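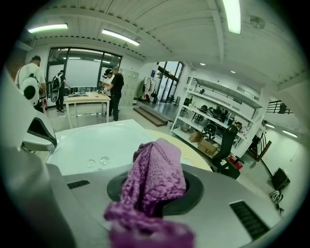

The turntable task came back to my list in March, after Caroline Lema went through the first batch and rejected more of it than I had expected. The instruction sheet says to wipe the glass plate with a cloth. It is one line long and most of the problems came from it being one line long.

Some numbers first. The batch held 487 demonstrations, all done with the hand-held grippers, and 139 of them were thrown out. A few were lost to tracking, where the markers on the gripper had been turned away from the head camera for too long. The rest tracked perfectly well and were no use for training, which is a more annoying way to lose an afternoon.

The commonest fault was the regrasp. When you wipe something with your own hand you adjust the cloth constantly with your fingers and don't notice it. With a gripper you have two jaws. If the cloth bunches up the wrong way, you either live with it or you use the second gripper to pull it straight. Half of our demonstrators lived with it and half of them pulled it straight, and the policy trained on both learned to hesitate with the cloth in the air. Jeptoo Urio plotted the gripper opening over time for all of the rejected runs and the hesitation was there in the human data as well – small openings and closings with no motion of the wrist.

So the sheet now says how to hold the cloth. Pick it up near the middle, close fully, lift, and let it hang before moving over the plate. If it hangs badly, put it down and start the episode again. Do not fix it in the air. Upendo Sang objected that fixing it in the air is exactly the sort of recovery we want the policy to have, and I agree with him, but I want it collected as its own task with its own label. 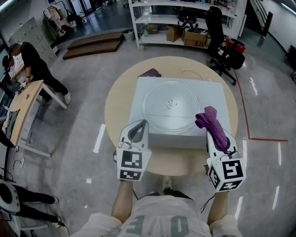

The second gripper needed a rule too. In the old runs it drifted. People parked it wherever their arm was comfortable, and sometimes that was between the head camera and the plate. The new rule is that the idle gripper stays over the work, markers towards the face, jaws open. It is tiring after twenty minutes. Imani Nyamweya timed herself and suggested shorter sets with the cloth dropped fresh between episodes, and we have gone with that.

Speed I have left alone. I used to ask for slow demonstrations, on the theory that slow data is clean data, and the Bilmont runs last year cured me of it. People told to go slowly stop and start. People told to work at an ordinary pace make one long stroke, and one long stroke is easier to learn.

We did try the same wipe by remote control, on the Nikik arm, to see whether the comparison would be kind to the grippers. It was. Over the remote link nobody could feel how hard they were pressing on the glass, and most operators hovered just above it. Holding the gripper yourself, you feel the plate through the tool, and the path height shows it. I still use the remote setup for checking reach, as a human arm will cheerfully get to places the robot's elbow won't.

Retraining on the new set starts once the labels are merged. Mwende Mugo is doing the merge and has found 2 naming schemes for the same cloth, so it may be a few days. I'll put the plots up when I have them.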